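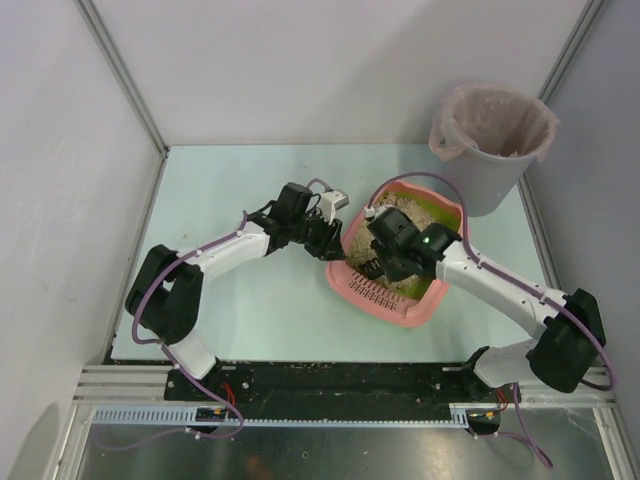
Two-arm cell, litter tray task. The right gripper holds the scoop.

Call for participants: household chore trials, remote operators and raters

Posted in March by Solange Aguiar, Semum
17 shares | 14 comments

Semum is testing whether a pair of robot arms can do ordinary household chores to a standard a resident would accept. Litter scooping is the current task. It combines a slotted tool, a loose material and a target that shifts when touched, and results so far are mixed. Of 2,331 logged attempts, 1,283 met the pass criteria without a person stepping in.

We are recruiting 14 participants at the Irenberg site for two roles.

Operators drive both arms by hand controller and record complete runs, from first contact with the tray to disposal in the lined bin. Prior experience is not required. Normal color vision and full use of both hands are.

Raters score finished runs against a written rubric covering missed clumps, spilled litter and damage to the liner. Raters must have kept a cat for at least one year.

Sessions start at 9 a.m. and last three hours, with one break. Pay is hourly and training is paid at the same rate. Participants must be 18 or older.

To apply, send a short note stating the role you prefer and your available mornings to the Semum trials desk, Plillell Building, Irenberg.

© Semum. Contact | Back to top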